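Grid shift fault

The grid shift fault, also called the Rorkau fault after the workshop where it was first written up, is a positioning error in robot arms that pick up and set down objects on a marked table. The arm's idea of where the table lies drifts away from where the table really is, so every movement comes out neat, repeatable and wrong by the same amount. It is one of the most instructive faults in small-scale robotics, and a favourite with teachers for that reason!

Arms of this sort usually work over a flat surface divided into cells with coloured tape.
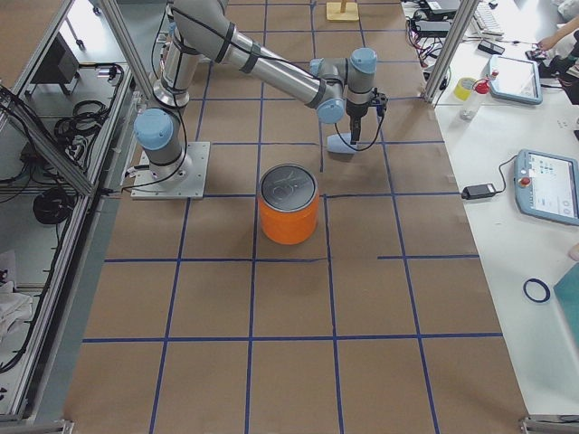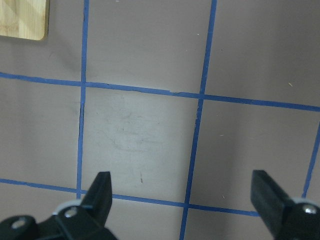 Blue tape on a work surface, with a black gripper.

The tape is for people. The arm in the Rorkau case took no notice of it and worked from a set of stored numbers that told it how far the table was from its own base and at what angle. As long as those numbers were right, a person could say "put it in the second cell" and the arm would do so. Once they were wrong, the arm went on working with full confidence in a table that was no longer there.

Discovery

The fault was described by Panagiotis Xenos, then working at Rorkau on a sorting project known as Ruleo. One July the arm began closing its fingers slightly to one side of small objects. It still picked up most of them, and the log for the month shows 1676 attempts, of which 724 were made after the shift is thought to have begun. The software reported no error during any of them.

Xenos first suspected the fingers, which had been changed that spring, and then the camera. Both were taken off, checked and put back. The breakthrough came when he fitted a blunt pointer to the arm, sent it to the tape crossings one after another and marked with a pencil where it came down. Every mark sat 13 millimetres from its crossing, all on the same side. A worn joint would have given marks that spread out as the arm stretched further, so the tidy pattern pointed straight at the table. It is a lovely piece of detective work, done with a pencil and an afternoon.

Cause

The surface at Rorkau was held to its frame by clamps made by Hiebert, a local metalwork shop. Two had been left finger-tight after cleaning. Each time the arm stopped sharply, the frame gave a tiny jolt and the surface crept along by less than the width of a hair. After several weeks the creep had added up to something a person could measure, although the tape, being stuck to the surface, had travelled along with it and looked perfectly normal.

The same fault has since been traced to other causes:

Tape laid again by eye after the old strips wore out
A base plate unbolted for servicing and put back a little turned
Stored numbers restored from an old backup
A heavy item leaned against the side of the table

Safety

A shift of a few millimetres sounds harmless, and for soft objects it often is. The trouble comes with height and with hard edges. An arm that expects a gap may find the rim of a container there, and it will push until its force limit stops it. At Rorkau the arm pressed down on the lid of a storage tin and tripped its limit, cracking one fingertip. A broken piece was found around 30 centimetres away. The operator was standing back with the stop button within reach, and there were no injuries.

The greater worry is the safe zone. Many set-ups keep the arm inside a box drawn in software, and people learn where that box ends by looking at the table. If the table has moved, their sense of where it is safe to put a hand has moved too, while the box itself has stayed with the arm's base. Xenos gave this point more space than any other in his report, and it is the part most often quoted.

Prevention

The usual remedy is the pointer check. The arm is sent slowly to three crossings, well apart from each other, before the first job of the day. If it lands off the mark at any of them, work stops until the surface has been squared up and measured again. Changing the stored numbers to suit the new position will hide the fault for a while, but with loose clamps it soon comes back.

The Plustevik method goes a step further and uses a fixed peg bolted to the same frame as the arm. A second mark is made on the surface beside it. If the gap between the two changes, the surface has moved, and this can be seen without switching anything on.

See also: backlash; dead reckoning; hand-eye calibration; zero point

Last updated: July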